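Feb 23, 2022

Back on Flosten today, the little browser music toy I've been picking at since August. It finally runs on my old laptop without the fan taking off! The trick (well, not much of a trick) was the hills. I was sending all 378 of them to the graphics card one by one, every single frame, like a fool. Now they go as one big batch with a list of positions, and the slow bit in the second verse is gone.

What's left is the birds. They flock nicely until the chorus, when the beat detector fires twice and they all jump left. I'm fairly sure it's the kick drum and the bass landing a hair apart, so I've put in a short dead time after each hit. Seven frames feels right by ear, though Grollex (the test track with the horrible snare) still fools it at 347 seconds in. I'll leave that for now, it's nearly the end of the song anyway.

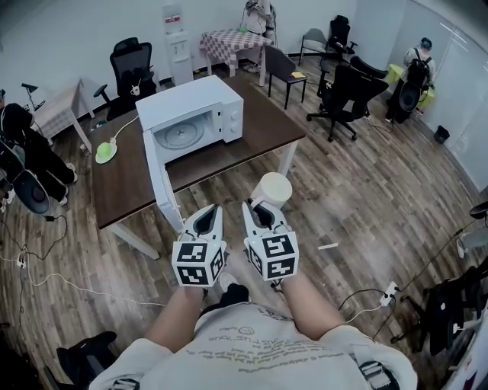 Mug and microwave, door open.

Colours next. I tried the Wongsuwan palette, the dusty pink one, and it looks lovely on my screen and like porridge on the projector at Nerville. Bumped the contrast in the shader and it came back a bit, but the fog now has ugly stripes in it. A tiny bit of noise on top should hide those – I did the same on the last thing and it worked a treat, so I need to dig out that file. It's on one of the 2 old drives, no idea which.

Also, note to whoever picks up the sound side: the browser won't play anything until the visitor clicks, so please don't take the start button out again, however ugly it is. I lost most of the morning to "broken" audio that was just waiting for a click. I've made the button rounder and a bit less orange, which may keep everyone happy.

Still to do: birds on phones, the loading bar (it sticks at the end while the textures unpack), and a proper ending in place of the fade to black.

Flosten notebook | Contact | © 2022 | Back to top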